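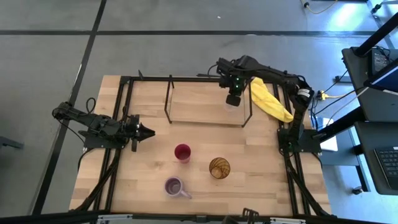 3.2 窄条拼接木台面的色差与表面状态

本节讨论拼接木台面在室内使用条件下的颜色分布及其测量方法。窄条拼接台面的外观由大量相邻木条共同决定，单条木料内部的颜色变化通常小于条与条之间的差异。以整板平均色作为验收依据时，两块平均值相同的台面可能在视觉上相差很大：一块过渡平缓，另一块深浅条交替明显。因此，除整板平均值外，本文另设条间色差一项，定义为沿拼接方向相邻两条木料在CIELAB空间中的色差，记为ΔE_s；整板平均色与参照板之间的色差记为ΔE_m。

调查对象为7张在用台面，均为浅色木材窄条拼接，由Clomulier台面系列中选取。各台面投入使用的时间不同，表面处理由使用方自行决定，调查前未作统一翻新。图3所示台面的木条横向排列，颜色分布于浅奶油色、蜜色和浅棕色之间，属于条间差异可直接目视辨认的一类。台面左右两侧各有一对平行的黑色金属导轨，后缘另有一根黑色导轨连接两侧，前缘横置一根深色梁，因此可用于取点的区域限于导轨之间的木面。

测点布置采用150 mm方格。方格交点落在拼缝上时，测点沿垂直于拼缝的方向移至最近一条木料的中线；落在导轨、底板、支架或线缆下方时，该点舍去，不以邻点代替。节疤、补土和可见划痕处的测点予以保留，但单独编码，计算ΔE_m时不纳入，计算ΔE_s时纳入。窄条宽度小于测色仪孔径的，改用小孔径附件，并在记录中注明。7张台面合计取得有效测点1,133个。测点数在各台面之间并不均衡，汇总时先在台面内求中位数，再在台面之间比较，以免大台面支配结果。

照度对目视评级的影响单独控制。仪器测量在接触状态下进行，与环境光无关；目视评级则在台面中心照度为400 lx的条件下完成，评级人员由Vitória Peixoto与Thảo Trương担任，两人分别记录，事后对照。评级分五档，自“条间差异不可辨”至“条间差异显著，影响整体观感”。两人评级相差一档者取较低档，相差两档及以上者由Jailson Sampaio复评。复评仅发生在两张台面上，其共同点是均有局部光泽不一致的区域。

光泽是拼接台面评级中较难处理的因素。油饰表面在反复擦拭后，各木条因密度和吸油量不同而产生光泽差，低角度观察时其效果与颜色差异难以区分。周围表面的反射也须考虑。图3中地面为光滑的灰色面，右上方有一片明亮的反光，该处地面略带蓝调。评级人员若以这类地面为背景观察浅色木面，容易高估木料的黄度。为减小这一影响，目视评级时在台面四周铺设中性灰哑光布，铺设宽度不小于台面短边的一半，评级人员进入后先适应两分钟，再开始记录。

透明物件是另一项干扰。透明或半透明的薄片、小盒置于浅色木面时，其轮廓与木面对比很弱，图3台面后部的一件透明小物即与木面几乎难以区分。此类物件若未在测量前移走，接触式测头可能落于其上，所得读数的明度偏差不大，却会改变光泽值。Lucimara Mendonça在预调查记录中标出过若干疑似读数，其明度处于正常范围，仅光泽值明显偏离相邻测点。正式调查据此增加一道程序：取点前以手持灯沿台面低角度照射一遍，清出全部物件后再铺设定位网格。

在台面边部，导轨对表面状态的影响需要与木料本身的颜色变化分开。导轨覆盖处的木面受光较少，拆卸后常可见与外露区的色界。由于本次调查不拆卸任何固定件，覆盖区未取样，色界的宽度与程度无法给出。外露区中距导轨边缘10 mm以内的测点另列一组，该处易积存灰尘和清洁剂残留，擦拭也不如中部均匀。分组比较时，边部组的光泽中位数在多数台面上低于中部组，颜色中位数则没有一致的方向。

就颜色结果而言，ΔE_m与目视评级的对应关系较弱，ΔE_s与目视评级的次序基本一致。两张整板平均色相近的台面被评入不同档次，差别主要来自深色条的位置：深色条集中于一侧时，评级人员倾向于将其视作木料的自然变化；深色条零散夹于浅色条之间时，评级偏低。ΔE_s只反映相邻条之间的差异，对深色条的分布规律不敏感，这一局限在木条较窄的台面上更为明显。Arruda提出以滑动窗口内的色差标准差作补充指标，窗口宽度取五条木料，其计算方法与初步结果见3.3节。

日常维护对上述指标的作用方向不同。重新上油后，整板明度下降，条间差异往往随之增大，吸油较多的木条变深更为明显；细砂打磨后整板明度回升，但打磨量不均时会引入新的光泽差。使用方若以保持外观均一为目的，应先在台面一角试涂，待油膜固化后测量相邻五条的ΔE_s，再决定是否整板施工。试涂区宜选在可长期外露的位置，避开固定件边缘，并在维护记录中注明所用油品、涂布次数及擦除余油的时间。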